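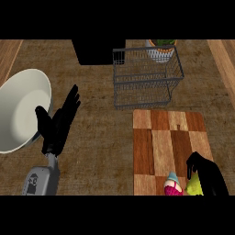

Wilmer Usuga reported that his loan recall was rejected twice before he noticed the player was still listed in the borrowing club's squad for the next match. Clear the squad entry first, then start at step 1.

4.3 Recalling a player from loan

Applies to Derkine registration desk, club accounts with transfer rights.

1. Open Transfers > Loans out and select the player.
2. Check the Recall field. If it reads "No clause", stop. The loan runs to its end date.
3. Select Recall. The form opens with the parent club filled in.
4. Enter the return date. It must fall inside an open registration window.
5. Attach the signed notice to the borrowing club. Files over 300 KB are refused.
6. Select Submit. The status changes to Pending.
7. When the borrowing club confirms, the status changes to Returned and the player appears under Squad > Unassigned.
8. Assign a shirt number and save.

Note: Loan fees already paid are not recalculated. Enter any refund by hand under Accounts > Adjustments.

Note: Error 409 means another user has the same player record open. Close both sessions and repeat from step 3.

CAUTION: A submitted recall cannot be withdrawn. If the wrong player was selected, a new loan has to be registered, and it counts toward the season limit.

CAUTION: Do not change the contract end date while the status is Pending. The form will be voided.

For loans with an option to buy, see 4.4.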